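Ashour family completes transfer of Skukell stake to next generation

20th January – by Hicham Helmy

The Ashour family has completed the transfer of its controlling stake in Skukell, the privately held packaging and storage goods group, to the three children of the founder. Documents filed with the company registry show that the shares moved into a new holding company, Nosudport, at the start of the month. The founder keeps a small block of non-voting shares and a seat on the board.

Skukell is not listed, so the stake has no market price. The filing puts the book value of the transferred shares at $300 million. Book value records what the assets cost, less depreciation, and usually differs from what a buyer would pay. A sale of the whole group would probably be priced on earnings, and Skukell does not publish earnings by division.

The structure is fairly standard for a family of this size. Nosudport issues two classes of share. Class A shares carry votes and are split equally among the three children. Class B shares carry dividends only and are held in a trust for the grandchildren. Neither class can be sold outside the family for 8 years without the consent of all three Class A holders. After that, a seller must first offer the shares to the other two at a price set by an outside appraiser.

The filing also sets out how the dividend will work. Nosudport will pay out no more than six percent of the book value of its holding in any one year, and anything above that stays in the company as a reserve. The reserve can be used to buy shares from a family member who wants to leave, which avoids the need to borrow against the operating business. Families that skip this step often find that one departure forces a sale of assets.

Taxes are the less clear part. Gifts of private company shares are normally valued at a discount, on the grounds that a minority holder cannot control the company and cannot easily find a buyer. The filing does not say what discount was applied. It does note that the transfer was made in seven steps, the first of them last July, and that each step was appraised separately. Splitting a transfer in this way spreads the tax bill, but it also means that a later challenge to one appraisal may reopen the others.

The children already have roles in the group. The eldest runs the packaging division and will chair Nosudport. The second manages the family's property interests, which are held separately and are not part of the transfer. The youngest joined the storage goods division after university and has no management title at present, although the shareholder agreement gives all three an equal vote from the first day.
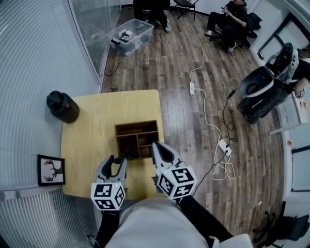
Lenders were asked for their consent before the final step. Skukell has a loan facility with Kolmont, a private credit firm, and the terms include a change-of-control clause. Under such a clause, the lender can ask for early repayment if the majority owner changes. Kolmont waived the clause in writing, according to the filing, on the condition that the founder stays on the board until the facility matures. No change was made to the interest rate or the repayment schedule.

The waiver matters to the valuation. Had the loan been called, Skukell would have needed to refinance at current rates, and the appraisers would have had to lower their figures. It also ties the founder to the company for longer than the family's own agreement requires – that document allows retirement from the board at any time with notice.

The transfer leaves the day-to-day running of the group as it was. The chief executive, who is not a family member, remains in post under an existing contract. The board gains one independent director, still to be named, who will lead the committee that sets family pay. Any salary paid to a Class A holder must be approved by that committee and disclosed to the other two.

Skukell's employees were told of the change in a short internal notice, which said that pension and bonus plans are not affected. The company declined to comment on the personal wealth of the family. The first annual accounts of Nosudport are due in July and will show the opening value of the reserve.

This site uses cookies to measure traffic and remember your settings. By continuing to browse you agree to their use. Accept | Manage preferences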